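Limlow Sets Out Working Rules for Hand-Held Gripper Recordings

2026-02-03
Shares: 33 | Comments: 4

The office at Limlow responsible for recording practice has issued a revised set of rules for household task recordings made with hand-held grippers. The rules apply to all home sites in the Gadine project and replace a shorter note that had been in use since July. A representative of the office answered questions on the new text and asked to be quoted by position only.

The representative began with the matter of scope. The rules cover the handling of cloth, and in particular the folding of clothing on beds. "Cloth was the area where sites differed most," the representative said. "One site would smooth a shirt by hand before every recording and another would never touch it. Both were following the old note as they read it."

Under the revised text, a garment may be placed by hand before a recording starts. Once it has started, the garment may be moved only with the grippers. If an operator touches the cloth with bare fingers, the recording is kept but marked, and it does not count toward the site's total.

Asked why such recordings are not deleted, the representative said that deletion had caused difficulties in the past. "We reviewed 2000 recordings last year. In 309 of them we found a departure from the note, and in many cases we could learn from it. A marked file is useful to us. A missing file leads to a long exchange of messages."

The rules also address rooms. Operators are told not to clear a home before work begins, beyond what is needed to stand and move safely. Household goods may stay where the residents keep them. Cables on the floor are treated separately: any cable within reach of the operator's feet must be moved or taped down.

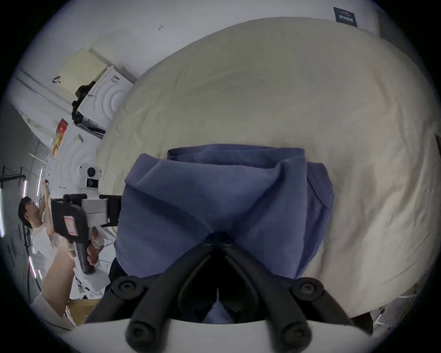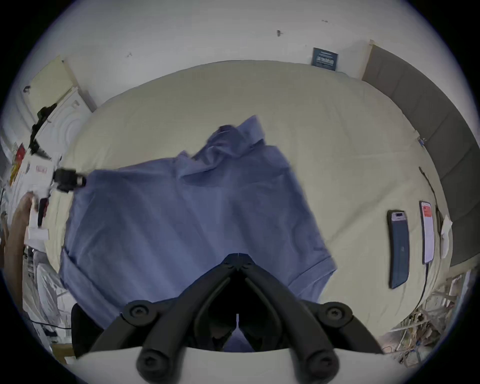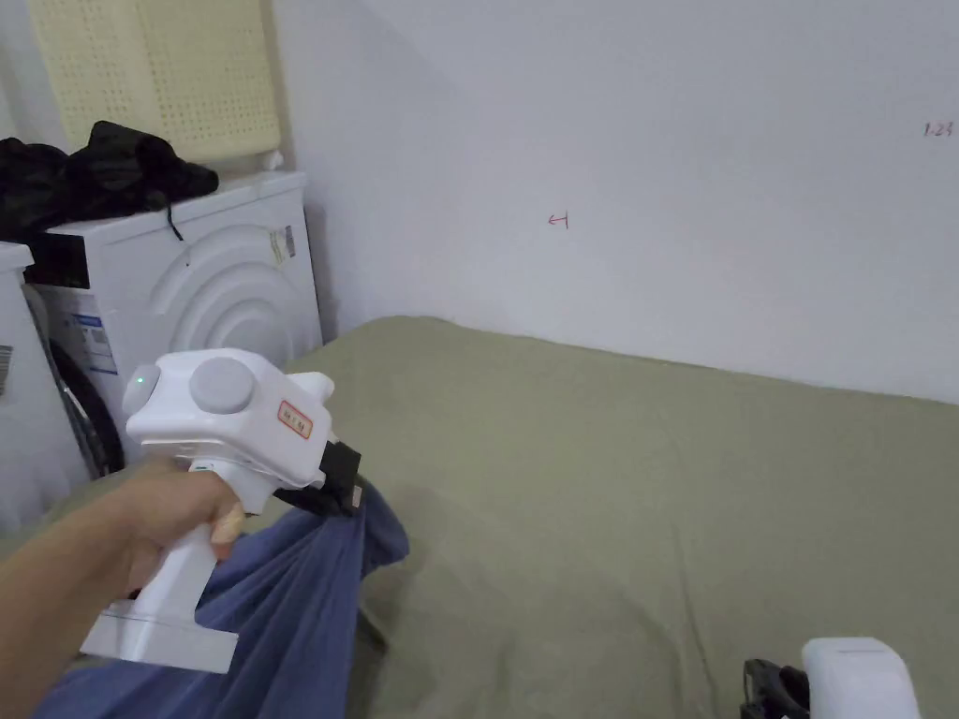 Cloth handling with hand-held grippers on a bed.

The section on grip received the most comments during the review period. It asks operators to take hold of a fold or an edge where one is available and to avoid dragging a garment by a single layer. Several sites considered this too strict for thin fabrics. The representative said the wording had been softened in reply. "It now says 'where practical.' We accept that a collar does not behave like a hem, and the operator is the person best placed to judge."

On privacy, the position is firmer. Residents must agree in writing before any recording is made. Personal papers and lit screens should be turned over or taken out of view, and the site lead is expected to check for them at the start of each session. Other people may remain in the room if they have signed the same form.

The representative confirmed that Guthrie and Irnik, the two partners that supply sites to the project, have accepted the text. Irnik asked for a longer period to retrain its operators, and this was granted. Sites that have not finished retraining may continue to record, but their files will be held apart until a reviewer has looked at them.

A section on tool care is still being drafted. It will set out how often finger tips and joints should be inspected, and who signs the record.

Related items
Gadine project: questions from site leads
Consent form for residents, revised wording
Irnik retraining schedule
Guthrie comments on the draft grip section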